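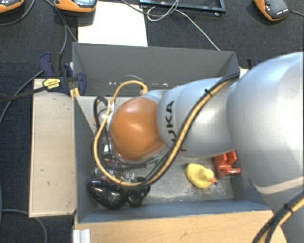
Good morning from the bench! I promised a few of you I'd write up our house rules for bin picking, and I've finally got a cup of tea and a quiet half hour, so settle in. It'll be a longish thread, sorry in advance.

Some background first. I look after the small robot cell at Trosutden, and over the past year we've had plenty of new people come through (hello Berge crew, you were lovely). The same questions kept coming up, so Angelica Dimaculangan and I wrote the answers down. It fits on two pages and lives on the wall.

Rule one: clamp the bin. Always, even for a quick test, even if you're only going to run it the once. A bin that creeps a few millimetres will make you doubt your calibration, your code and eventually your whole career. We clamp at the rim, at the back corners, and give it a good firm shove by hand before the arm moves.

Rule two is hoses and cables, and it's the one I'll bore people with at parties. Leave enough slack for the wrist to turn all the way both ways, then tie the bundle to the link so the slack stays where you put it. Jog through every pose slowly and watch the loop the whole time. If it rubs, snags or goes tight, stop and re-dress it.

Anas Khoury asked me once how long you should spend watching a hose. Longer than you'd like, Anas!

Rule three: speed. The first run in any new bin is at 5 per cent, with a hand on the pendant. After that we go up in steps, and with anyone inside the line we never go over 70 mm a second. That's our own number and it's a cautious one. Please do your own risk assessment and don't borrow ours.

Rule four: write down where the floor and walls of the bin are, and check them again whenever the bin gets moved or swapped. Corners are where the trouble lives. An object tucked under the link or up against a side wall needs a proper approach path, and skipping it is allowed. I'd much sooner log a skip than a bent finger.

Oh, and start with things you don't mind squashing. A rubber duck is a wonderful colleague in this respect, and a nice awkward shape to grasp too.

Rule five: log every pick, the misses included. We're at 435 on the current set and aiming for 800 by December. Grumpy notes are welcome, they're often the most useful ones.

Next on my list is a page on tool changes, which Angelica is already marking up in red pen. If your shop does any of this differently, please tell me, I'd love to hear it. Right, tea's gone cold, back to the bin.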